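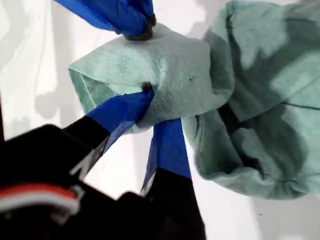 Figure 6. A crumpled cloth in pale mint green on a white surface.

4.2 Small household textiles and the kerbside collection

The survey was sent to every address in the Goren and Ranside collection areas in March, and 2,426 completed forms were returned. The target set at the planning stage was 2,000. Forms with no answer to the questions on disposal were kept in the sample and treated as missing for this section only.

Small plain cloths of the general kind shown in Figure 6 were named more often than any other item when households were asked what they were unsure how to sort. Clothing caused little difficulty. Most respondents knew that a coat or a pair of trousers could go in the textile bag, including when it was worn or torn. With cleaning cloths, tea towels and dusters the position was less clear, and 61 per cent of households said they put such items in general waste. In Nellent, where textiles are taken only at the household waste site, the question was asked in a different form and the replies are reported in section 4.4.

Length of residence made little difference to the answers. Type of housing mattered more, with residents of flats less likely to have a textile bag at all and more likely to share a bin store in which no textile container was provided. The leaflet delivered in the previous year lists "clothes, shoes and bedding" and does not mention cloths. Several households had read the list as complete.

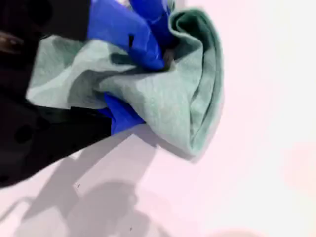
One respondent in Ranside wrote that she had always supposed a cloth used for cleaning was too dirty to be collected, and that she would have washed it and put it in the bag had the leaflet told her to. Similar remarks appear on other forms from the same area. They suggest that condition, as well as type of item, should be covered in any revised wording.

The sorting contractor, Arruda, accepts cleaning cloths provided that they are dry and free of oil or paint. This rule has been in force since the start of the contract but has not been passed on to residents in writing. The effect of doing so cannot be estimated from the present data, as the survey did not ask how many cloths each household discards in a year.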